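Robots on the wards and in the kitchens: your questions

Updated January 4, 2026

We started the helper robot programme at the Majali building in June, and the questions have been pouring in ever since (keep them coming, we love them!). These are the ones that staff at Dondia ask most often. Raed Sfeir and Carla Bataineh wrote the answers, with a lot of help from the morning team.

What do the robots do at the moment?

Mostly tidying and resetting. They pick things up off the floor, put cups and cutlery back where they belong, wipe low surfaces and check that walkways are clear before the day starts. At Majali they look after the shared kitchen, the two training rooms and the long corridor. It doesn't sound like much until you've walked into a training room at seven in the morning and found it ready to use!

Am I going to lose my job?

No. The agreement signed before the programme began says that no post on the cleaning or facilities team will be cut on account of it, and it runs for the whole of the trial and the year after. You can read the full text on the staff noticeboard or ask Carla for a copy. If anyone tells you something different, please come and talk to us.

So what has changed for the facilities team?

The mornings, above all. Gitau Lukumay used to begin every shift bent double, collecting bits and pieces from under the furniture in room after room. He now starts with the repairs list, which used to wait until the afternoon and often until the next week. The team closed 44 repair jobs in the first month, and some of those had been sitting there for ages. People's backs are feeling better too, by all reports.

Three of the team have also trained as robot leads. They set up the rounds, watch the first run in any new room and decide what the robot may and may not touch. It comes with a pay step, and we'd love more people to apply.

How long is the training?

It takes 19 hours, spread over several weeks and all in paid time. You don't need any computer background. Ziad Salameh had never used anything fancier than the floor polisher, and he's now the person everybody rings when a round stops halfway.

Why does it look at the floor for so long before it does anything?

Because floors are hard! We all thought the tricky part would be picking up cups. But a shiny floor throws back the lights, table legs cast shadows that cross over each other, and a join in the flooring can look very much like a dropped pen or a bit of cable. The robot has to work out which dark shapes are things and which are only shade. It was painfully slow in the first weeks, and it has come on a great deal.

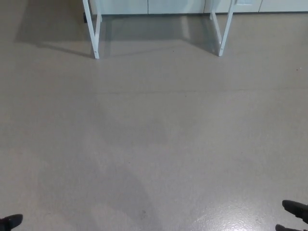
You can help by telling a lead when a room has had its lights changed or its tables moved. Ziad keeps a short list of rooms that need a fresh look, and he'd far rather hear about it beforehand.

Does it film us?

It has cameras, and it needs them to get about. The pictures from its rounds are kept so that mistakes can be looked into, and they're never used to check on timekeeping or performance. That is written into the same agreement. If you walk into a room during a round, the lead can pause it for you.

What if it picks up something of mine?

Anything it isn't sure about goes into the blue tray by the door of the room. Tarek Sfeir empties the trays at the end of the morning and takes the contents to the front desk. (Whoever owns the single green glove, it's still there.)

Can I stop it myself?

Yes, anyone can. Press the red button on its back and it stays where it is until a lead comes to restart it. You won't be in trouble for pressing it, even if it was a false alarm.

Will it be coming to my building?

Rilia is next, starting with the ground floor kitchen. Raltlow will follow once the lift has been sorted out. We'll hold an open hour at each place beforehand so that you can meet the robot, ask it to fetch something and put awkward questions to Raed.

I've got an idea for something it could do. Who do I tell?

Please, please tell us! The corridor check came from a night porter's suggestion and it's now one of the most useful rounds we have. Drop a note in the box outside room 19 or catch any of the leads on shift.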